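Milbridge Residents Forum > Roads and Transport > 14 bus, new timetable

rossj_cowie
Has everyone seen the new 14 timetable? Went up at the Andholm stop Thursday, no letter, nothing online till the afternoon. Last bus out of Milbridge now 6.40. Used to be 9.10!! Anyone on a late shift is stuffed.

pennywort
Saw it. Also the morning one leaves 5 minutes earlier so it misses the school at Cowie completly. Whoever drew it up has never stood at that stop.

Hillend Mick
Going to be unpopular here but I've been the only person on that 9.10 more times than not. Big bus, one passenger. Can't go on forever.

pennywort
Depends what night Mick. Fridays it's half full.

Hillend Mick
Fridays yes. Tuesdays no. So keep it Fridays.

rossj_cowie
Not everyone works Fridays only. My daughter finishes at 8 in Salness and the taxi is 30 quid. That's most of what she's earned.

E. Orellana
Petition is at 2,414 names as of this morning, paper and online together. Paper copies in the library and the chip shop. Please sign ONE or the other, we had doubles last time and they threw out a whole sheet.

Tealady
Signed. Is it the council or the bus company we should be moaning at? Got two different answers on the phone.

E. Orellana
Both. Company runs it, council pays for the evening ones. Or did. Write to the council first.

marn_b
Signed too, online. I'm on the 14 four days a week for work, would be lost without it. Finish at 7 so the 6.40 is no good to me at all.

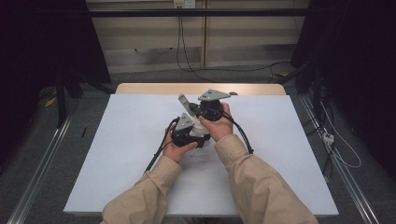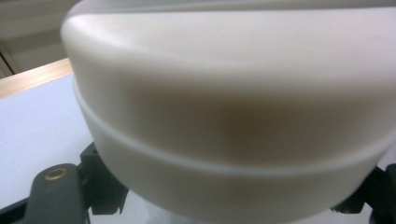 Anyway will write to the council tonight if someone can put the address up.

Tealady asked further up who pays, and Ross Jardine reckons the evening money was only ever agreed up to October, so the council may say it has simply run out and nobody cut anything. Worth asking them that straight, he says, before we all go in shouting.

Hillend Mick
Which is what I've been saying. No money, no bus.

pennywort
There's money for the new roundabout.

Hillend Mick
Different pot.

pennywort
It's always a different pot.

marn_b
Could they not run a smaller bus in the evenings? 16 seater or something. Salness had one for years.

Tealady
They did, and it was always late but it came.

rossj_cowie
I'd take late. Meeting is in the Andholm hall, 7.30, and yes I know there's no bus home from it. I've got 2 seats in the car going back to Cowie, message me.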